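Womton Building, second floor – monthly walk-through
Date of check: January 12, 2020
Done by: Dalva Vieira
Next full inspection: April

Please read the comments also when the item is marked OK. Some of them need an action from the tenants.

1. Exit doors open fully from inside – OK
Comment: The door on the Lopes side closes slowly. I oiled the hinge, please tell me if it is slow again.

2. Corridor free of boxes – NOT OK
Comment: Paper deliveries for Aker were standing along the wall. The passage must stay free on the full width, also for one hour only. I spoke with the front desk and they moved the boxes while I was there.

3. Fire extinguishers, 12 pieces – OK, with remark
Comment: Pressure is good on all. On two of them the tag is hard to read, I ordered new tags from Humon.

4. Emergency lights – NOT OK
Comment: The light over the back stairs goes off too early in the test. Battery to be changed. Until then the stairs door stays with the reflective tape.

5. Floors: no loose boards, no raised edges – OK
Comment: I walked all rooms with flat shoes and pressed the boards near the windows, where we had the water last April. Nothing moves.

6. Desks and tables steady, corners not sharp – OK
Comment: Small scuffs on the tops are not a defect for this list. Please do not write them to me as damage.
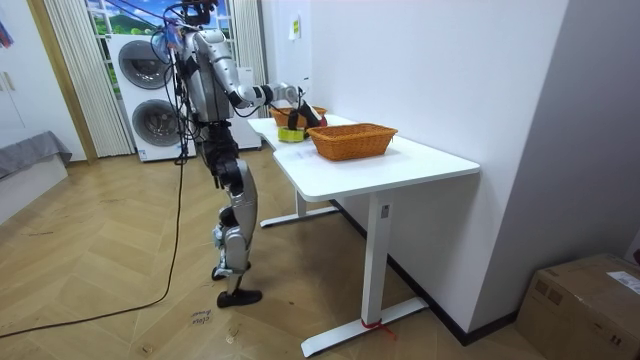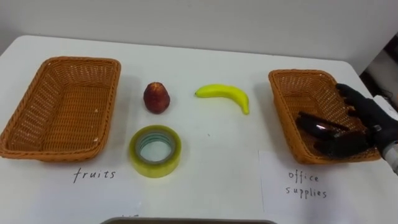 Items 5 and 6. Herringbone floor and white desk in the first picture, white tabletop with wicker baskets in the second.

7. Power strips – NOT OK
Comment: In the Lopes kitchen one strip was plugged into another strip. I took it out. The kettle and the microwave need each their own wall socket.

8. Shelf load signs – OK
Comment: The storage shelf is marked for 400 pounds. Heavy things go on the lowest board – this was respected.

9. First aid box – OK, with remark
Comment: Burn gel expires in April. Plasters are almost finished, the blue ones go first.

10. Windows and handles – OK
Comment: One handle in the meeting room turns too easy. It still locks.

Open points: 2, 4, 7. For number 2 I will pass again without notice. Answers please by email to me, with the item number in the subject.

D. Vieira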